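Okay, it's been a long bus ride home and my phone is at 78 percent, so you're all getting the full story of Ulia at Gultness whether you asked for it or not. Settle in, this is going to be a long thread.

For anyone new around here: Ulia are my team, second tier, blue and white, not much money and a lovely ground. I've followed them since I was small enough to be lifted over the turnstile. Gultness away is the longest trip we make, 364 miles there and back, and we hadn't won there in my adult life.

We left at five in the morning. Two buses, plenty of coffee, and one very large tray of egg sandwiches that got passed up and down the aisle until we hit the coast road. I love an away bus before a game, when everybody has a theory about the lineup and it still feels like anything could happen.
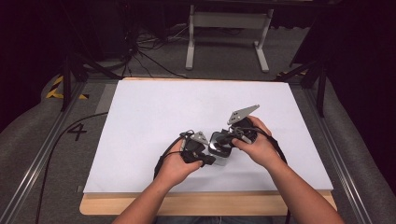

My own theory was that we'd go with three at the back, the way we did against Morin last month, and for once I got it right. It gives the wingbacks license to get forward, and ours can both run all day. The trouble is always the space they leave behind them, and Gultness have the quickest front two in the division.

So naturally we were one down after six minutes. Long ball over the top, our left-sided center back turned the wrong way, and their number nine rolled it in at the near post. I've seen us fold from there so many times that I'd already started composing my sad text to the family group chat.

But we didn't fold! We kept the ball for a good ten minutes after that, nothing fancy, just short passes and moving them around, and you could hear the home crowd getting restless. Their place holds a lot more than ours and when it goes quiet it goes very quiet.

The equalizer came from a corner. We've been dreadful at corners all season and I have complained about it on here at great length, so let me be fair and say this one was beautiful. Low and hard to the edge of the box, a dummy from our captain, and then a first-time shot that went through what looked like every pair of legs in town.

There were almost 200 of us in that away end and I think I hugged most of them. A gentleman I'd never met lost his hat over the railing and didn't seem to mind one bit.

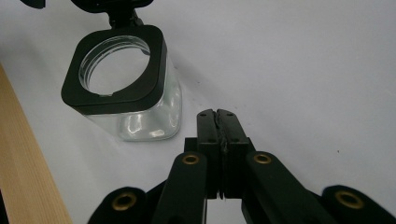

Glass jar, lid open.

Halftime, 1–1. I had a pie, which was decent, and a cup of tea, which was gray. The talk in the line was all about whether we'd settle for the draw, and most folks would've taken it right there and gone home happy. I'd have taken it too, I'll admit.

Second half was mostly us hanging on. They hit the post, they had one cleared off the line, and they had a penalty shout that I'm choosing to remember as a fair shoulder-to-shoulder challenge. Our goalkeeper made one save down to his right that I'd like framed for the hallway.

And then, with the clock nearly done, a throw-in on the far side. Flicked on once, flicked on again, and our substitute striker – on the field all of four minutes – sort of fell over and the ball came off his knee and in. It was an awful goal. I'd happily watch it every morning with my breakfast.

Final whistle, 2–1, and the players came all the way over to us and stayed there a good long while. A couple of the young ones threw their shirts in. I didn't catch one, but I did get a high five from a wingback and I'm counting that as a career highlight.

I posted the score from the parking lot and the replies have been lovely to read on the ride back. I'm trying to get to everyone. 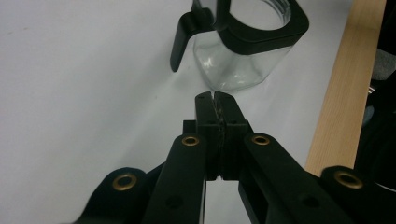
Kavum Blue replied that three at the back is fine against a team that plays long balls, but that Kavum will pass straight through it, and that we'd be better off with a fourth defender and one less body up front.

I see the point, I really do. Kavum at home is a different sort of game, and they've got that little midfielder who finds gaps I couldn't find with a map. Still, I wouldn't change a winning side. Give the same eleven another go and have the fourth defender warming up early, just in case.

That one's under the lights, 7:30 kickoff, and the club is hoping for 2000 through the gate. If you're anywhere close by and you've been meaning to come along, please do come along. Bring a coat, it gets cold in the main stand once the sun's gone.

Right, we're coming off the highway and people are waking up and looking for their shoes. More tomorrow once I've slept and watched that knee goal again. Up the Ulia!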